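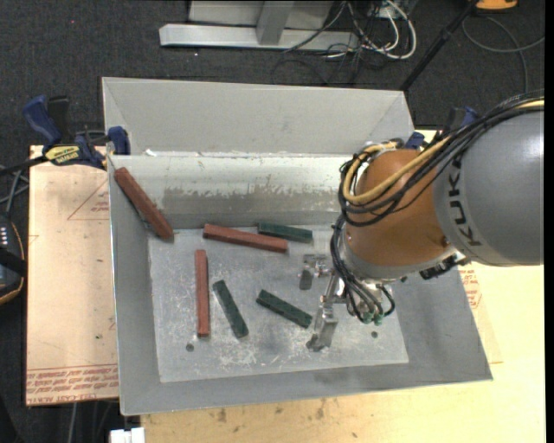

Fig. 1. Gray sheet-metal bin on a wooden tabletop, with a robot arm reaching in from the right.

Keeping the Hours at Vornov
Term project report, Religion and Daily Life
Jeferson Vieira, 11/11/2018

I picked this topic because I like sleep, and I wanted to know how people manage without much of it. The guesthouse at Vornov takes visitors who agree to follow the sisters' prayer schedule, so back in February I packed a bag and went for 15 days. My phone stayed in a drawer (mostly).

The first bell goes before dawn. You walk down a cold hallway, find your seat in the chapel and try to keep up with the psalms. I was lost for the whole first morning! The two sides of the choir trade verses, and there's a pause in the middle of each line that I kept talking right through. Kerstin Schwerdtfeger, who runs the guesthouse, slid a marked book over to me and kept her finger under the words until I got it.

My question was simple: does praying at fixed times change how guests feel about the rest of the day? I kept a diary and handed out a short form to other guests, then mailed it to people who had stayed before me. I got 37 forms back. Most people wrote that the first few days felt chopped up, because you start a job and the bell pulls you away from it. After that a lot of them said they stopped checking the time. Same for me - by the second week I was putting down the potato peeler before the bell even rang.

Not everyone liked it. One man left early and wrote that he felt watched in the chapel. Two guests said the silence at supper was harder than the early mornings, and I'm with them on that. I still don't know where to look when I'm eating soup across from a stranger.

The weak spot in my project is that guests choose to come, so they probably want it to work. I also never interviewed the sisters properly. I asked Kerstin if the hours ever get boring and she said sure, some days, and you go anyway. I wish I'd asked more people that.

My diary and the blank form are in the appendix. If I get to do a second round, I'd like to mail the form again to the same guests and see who still prays at noon. I do, on days when I don't have lab.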